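Ferbridge – Huile dure Nordin pour tables et plans de travail
Réf. 1404 – Bidon métal, finition satinée chaude – En stock

La Nordin est une huile dure pour bois intérieurs, formulée pour les gens qui mangent à table, posent leurs clés dessus et n'ont jamais possédé de sous-verre de leur vie. Elle pénètre, elle durcit, elle se répare par endroits. Elle ne rend pas le bois indestructible. Pour cela, voyez le rayon carrelage.

Prix : 119 € le bidon, chiffon non compris (vous avez de vieux tee-shirts).
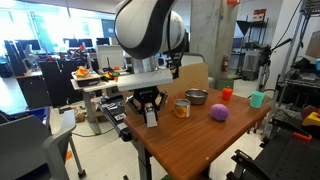
Le vernis a ses partisans, et nous en vendons aussi, sous la marque Kedent, à ceux qui insistent. Il forme un film et le film finit par s'écailler, en général à l'endroit exact où s'assoit votre belle-mère. L'huile laisse le bois nu au toucher et se reprend au chiffon, un samedi matin, sans décaper tout le plateau. Sur un bois brun chaud et brillant comme celui de cette table, où le bol en inox côtoie le gobelet vert menthe, comptez sur la Nordin pour adoucir un peu l'éclat après ponçage. Les amateurs de miroir garderont leur vernis, ou achèteront un miroir.

Application
Poncer au grain 120, puis 180. Dépoussiérer. Dépoussiérer encore.
Étaler une couche fine dans le sens du fil. Fine veut dire fine : si vous voyez une flaque, c'est une flaque.
Attendre un quart d'heure, essuyer tout l'excédent.
Laisser sécher une nuit, puis passer la seconde couche. Il en faut 2, y compris chez les gens pressés.
Étaler les chiffons à plat dehors avant de les jeter. Roulés en boule, ils peuvent prendre feu tout seuls, et notre service après-vente ne couvre pas la cuisine.

Ce qu'elle supporte
L'eau, le café, le vin rouge si vous l'essuyez dans l'heure, les conserves posées là en attendant mieux. Le sel sec ne lui fait rien. Le citron oublié toute la nuit, si. Pour les casseroles sortant du feu, un dessous-de-plat reste une invention remarquable.
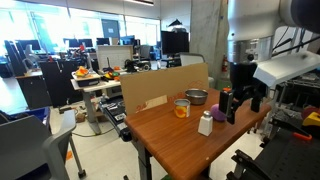 Sel, conserve, bol en inox : le quotidien d'un plateau en bois.

Caractéristiques
Rendement : environ 300 pages de notice en moins que chez la concurrence, et de quoi traiter une grande table familiale en deux couches
Aspect : satiné
Teinte : incolore, réchauffe légèrement les bois clairs
Nettoyage des outils : essence de térébenthine
Conservation : bidon bien fermé, à l'abri du gel

Entretien
Éponge humide, savon neutre, et une fine couche d'huile quand l'eau ne perle plus. Teodor Brekke, de notre atelier, refait la sienne chaque année en décembre, avant l'arrivée des invités, et une seconde fois après leur départ.

À commander avec
Savon Doranon pour bois huilés
Tampon blanc non abrasif

Retours acceptés sur bidon non ouvert. Un bidon « à peine ouvert » est un bidon ouvert.

Fiche mise à jour le 29 juillet 2024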